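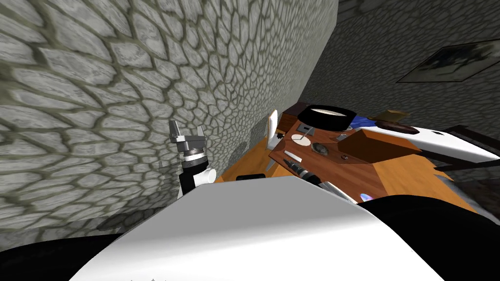
Cleaning and sealing indoor stone walls

Bare stone indoors holds dust in two places: the rough face of the stone and the recess along the mortar. Most of the work is dry. Water should come last and there should be little of it.

Dusting

Start at the ceiling and work down with a soft brush attachment on the vacuum cleaner. A stiff brush will pull sand out of older lime mortar. For deep joints use a dry 2 inch paintbrush and hold the nozzle just underneath. Once every couple of months is enough in a sitting room. Walls near a stove need it more often, and February is usually when the soot shows.

Washing

Mix 10 ml of pH-neutral soap into a bucket of lukewarm water. Wring the sponge well, wipe a small area, then go over it with clean water and blot with an old towel. Do not use vinegar, lemon or limescale remover. Acid marks limestone and marble for good and it softens the mortar as well. Washing-up liquid leaves a film which attracts more dust.

Greasy marks

Make a paste of bicarbonate of soda and water, spread it over the mark, cover with cling film and leave overnight. Scrape off with a plastic spatula. Old marks may need a second go.

Loose mortar

Rake out anything that crumbles, brush the joint clean and dampen it before filling. Match the old mix: lime with lime, cement with cement. Try the colour on a low corner first, as mortar dries paler than it goes on.

Sealing

Only seal a wall that is fully dry. We used Primex matt, and 700 ml did one coat on a chimney breast with a little left over. Open the windows. Damp outside walls are better left unsealed.

Hanging things

Drill into the joint, not the stone, using a masonry bit on slow speed. A filled joint is easy to mend later, a cracked stone is not.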